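Home | Notebook | Bench pages | Kit list | Older entries

April, just after four in the afternoon
Posted by: the wiping bench

Spent most of today on the budget sheet and much less of it on wiping than I'd hoped. The round closes at the end of the month and I want our list in before the Orkholm lot get theirs in, as they always ask for a new arm and then there's nothing left for the rest of us.

So, where we are. The big question is still whether we buy a second arm or spend the same pot on looking after the one we've got. I went in this morning dead set on the second arm (I even had a name for it) and I've been talking myself out of it ever since. The Reinholz quote came back and the arm itself is fine, it's all the bits around it - mount, controller, a year of cover - that push it past what we can ask for. If we drop the cover it squeaks in. I don't want to drop the cover, we did that with the old stage and I'm still cross about it.

Fingers next. I'd like 2 spare pairs on the shelf. Flisov will sell them singly, but the delivery charge is silly if you only order one thing, so it makes sense to put the cable clips and the strain relief on the same order. The cable really does want sorting. At the moment the black one comes off the side of the gripper and swings round in a great big loop over the table, and I've put down a proper cable guide as a must-have.

Cloths! I had forgotten cloths altogether until I started on the running costs. The blue ones are the only sort I'm happy with, they bunch up nicely and the fingers get a good hold. Hostum do them in packs of 100 and I reckon we get through about 80 in a busy month, so one pack a month with a few left over for mopping up tea. I've put them under consumables and not under the project, and if anyone in accounts objects they can come and find me.
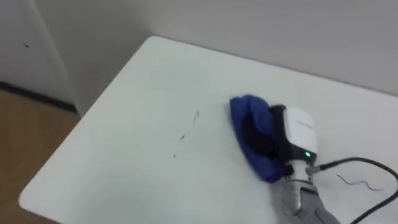
Table and marks

The white top stays. I did look at replacing it with something tougher, but dark streaks show up so well on it that I'd be daft to change. What I do want is a decent stock of things to make a mess with, all from one place, so that one week's smudge is the same as the next week's. Pencil the cost in as small. I'll ask Flisov if they do anything powdery, otherwise it's the stationery cupboard again.

Also thinking about a clamp-on edge strip for the table, which would be handy for keeping loose wires off the wiping area. Not urgent. It goes on the nice-to-have list under the stool.

Force sensing

Still undecided. Pressing the cloth flat is the bit I most want a number for, and just now I'm judging it by eye and by how squashed the wad looks. Reinholz have a wrist sensor that would bolt on, Orkholm have one they say they never use. Borrow first, buy later? I've left a line for it in the sheet with a question mark next to it. Delivery is 5 weeks if we do buy, so I need to make my mind up before the form goes in.

To do: chase Flisov for a price on fingers and clips together, ask Orkholm nicely about the sensor, get the second arm quote redone without the fancy mount, and move the cloths line before somebody deletes it.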